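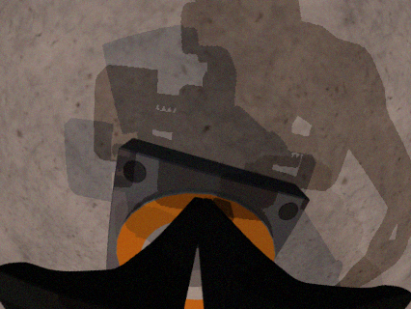 Figure 2. Rendered view of a dark gray block with a round opening on a mottled tabletop.

3.2 Participation in the reading program

The Skultance program asked members of public library branches to finish one translated book from each of 19 countries over two years. Of the 252 readers who registered, 70 submitted a complete log. Completion was highest among readers who already belonged to a book club, a pattern consistent with earlier work on the Tratik lists (Echeverría and Říha).

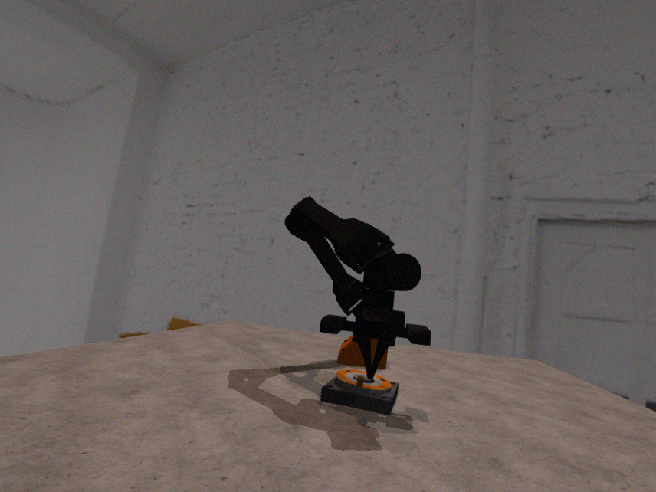
Translated fiction was catalogued inconsistently across the branches, and this affected what readers could find. Some branches shelved it by the author's country of birth, others by language of publication. Genre labels varied as well. Science fiction titles were often given display cards with no mention of the translator or the original language. Readers in the Kuster branch reported choosing books by cover colour and length. Elba Echeverría coded these responses separately, and Blažena Říha reviewed the coding in June. Disagreements were resolved by discussion before the logs were analyzed.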